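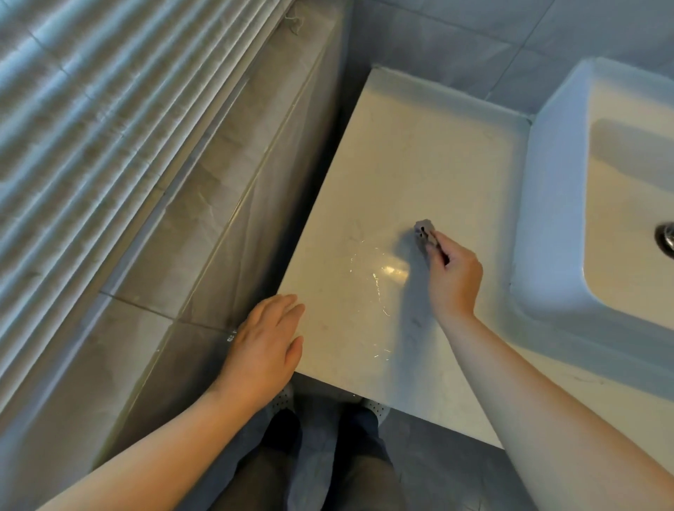
The Liquid That Won't Make Up Its Mind

Magnetic fluids were supposed to run the future. They ended up in loudspeakers, and they seem happy there.

The first thing I was told at Gindbridge was to take off my watch. The second was that I would ruin my shirt. Both pieces of advice concerned the same teaspoon of black liquid, sitting in a dish and doing a fair impression of used motor oil. Then a magnet came up underneath it and the whole puddle stood on end, spine by spine, like a hedgehog that had heard a noise.

I took off the watch. I kept the shirt on, and it is now a gardening shirt.

The stuff is called a ferrofluid, and if you have been on the internet in the past two decades you have probably watched some of it crawl up a metal cone to slow piano music. It is one of the few laboratory materials with fans. People buy it in bottles to keep on their desks. Physicists who work with it have a slightly weary look, the look of a serious actor who once did a very popular cereal commercial.

What's in the bottle

A ferrofluid is a liquid with a great many tiny magnets in it. The magnets are usually particles of magnetite, the same iron oxide that made the first compass needles, ground or grown down to a width of ten nanometers or so. At that size each particle is small enough that the ordinary jostling of the liquid's molecules keeps it from sinking. It hangs there for years, knocked about like a beach ball over a crowd.

Left alone, the particles would find each other and clump, as magnets do and as flour does in gravy. So each one is given a coat, a layer of soapy molecules with one end stuck to the particle and the other waving about in the oil. When two coated particles drift together their coats get in the way and they drift apart again. A good deal of the history of this field is the history of finding a better coat.

With no magnet nearby, the particles point every which way and the fluid as a whole has no magnetism to speak of. Bring up a field and they swing into line. Take the field away and they forget about it almost at once. There is no leftover pull and no north end. The word for this is superparamagnetic, and I was made to say it three times before lunch.

The spikes

Everybody wants to know about the spikes, so we may as well get to them.

The surface of any liquid would like to be flat. Gravity pulls down the bumps and surface tension smooths them out, and between the two of them they keep your coffee looking respectable. A magnetic field pointing straight up through a ferrofluid argues the other side. Any small bump gathers in a little more field than its neighbors, gets pulled a little higher, and gathers in more field still.

For a while gravity and surface tension win. You can turn the magnet up and up and the puddle lies there. Then you pass a particular strength and the surface gives way all at once into a grid of peaks, most often in a pattern of hexagons, like honeycomb with ambitions. The spacing of the peaks is set by the liquid's density and its surface tension, and you can work it out beforehand with a pencil. I find this faintly disappointing. It looks like temper and it is bookkeeping.

The peaks look sharp enough to draw blood. They feel like oil, because they are oil. Hence the shirt.

A worm in a groove

The group at Gindbridge doesn't care much for spikes. Its project, called Jisik, is about what a magnetic fluid does when you spin the field around it, and on this subject physicists have been disagreeing, politely, for longer than I have been alive.

Put a cup of ferrofluid in a rotating field and it will start to turn. That sounds fair enough. The particles try to follow the field, they drag the liquid along, and around it goes. The trouble is that the top surface has often been seen turning in the opposite direction from the field, and what goes on deeper down depends on whom you ask. Seeing for yourself is hard, because the fluid is as black as a boot and a layer thinner than a fingernail will stop nearly all light.

Jisik gets at it with sound. A small transducer, made by a firm called Voß and treated in the lab with the kind of respect other people keep for elderly cats, sends ultrasonic pulses through the wall of the cup and listens for echoes from plastic beads stirred into the fluid. If the beads are moving, the echo comes back at a slightly different pitch. Do that along enough lines and you have a map of the flow.

The cup holds 200 milliliters. On my visit it had been running since breakfast, and the map on the screen showed a lazy whirl near the rim and something in the middle that was either a second whirl or the beads misbehaving. There were two opinions in the room. By four in the afternoon there were three, and I had been asked for mine.

I said it looked like a worm in a groove. This was written down, which alarmed me.

A short, modest career

Magnetic fluids began as a plan for rocket fuel. In the early 1960s someone at NASA had the sensible thought that fuel floating around loose in a weightless tank would be easier to pump if you could beckon it with a magnet. Rockets took another road, and the fluid was left to find work.

It found quite a lot. A ring of ferrofluid held by a magnet around a turning shaft makes a seal with no solid parts rubbing together, so it keeps air out of a vacuum chamber while the shaft spins away. In a loudspeaker, a few drops in the gap around the voice coil carry off heat and calm the coil down. There is a fair chance that you own some and have never been introduced.

The grander ideas have had a rougher time. A company named Gandum spent years on a shock absorber filled with ferrofluid, and built one that worked beautifully at room temperature. At 70 degrees Celsius the coats began to come off the particles, and by the time the bench test was halted on the 179th hour the filling had the texture of brownie batter. One of the absorbers is now a doorstop at Gindbridge. It is an excellent doorstop.

Part of the problem is a cousin with a similar name. Magnetorheological fluids use particles a thousand times bigger, and in a strong field they go nearly solid. If you want to stop something, you want the cousin. A ferrofluid stays a liquid no matter how hard you shout at it, and the list of jobs that call for this is shorter than the desk-toy trade would have you believe.

Warm ends and cold ends

The idea that gets the most room on the Gindbridge whiteboard at present is cooling. Ferrofluid loses some of its magnetism as it warms up. Set a magnet beside a loop of tubing with a hot spot at one end, and the cold fluid is pulled toward the magnet harder than the hot fluid is. The cold pushes the hot out of the way, gets heated in its turn, and is pushed along by the next lot. You have a pump with no moving parts apart from the thing being pumped, and it works harder the hotter things get.

The test loop I saw was 22 centimeters across and leaning against a filing cabinet. When the heater was switched on, nothing happened for quite a while, during which we talked about parking. Then the flow meter twitched, and the number began to climb in a manner I can only call reluctant.

Whether it can climb far enough to be useful in a power transformer or a satellite is a question for people with better flow meters. The effect is real but feeble, and the fluid costs a good deal more than water, which has been cooling things for years without asking for a grant.

I asked how long a batch lasts before the coats wear out. The reply was that one jar on the top shelf predates everyone in the building, and that it spikes as well as it ever did. It was brought down and shown to me. The label had gone black to the edges and could not be read, and after a minute or two neither could my notes.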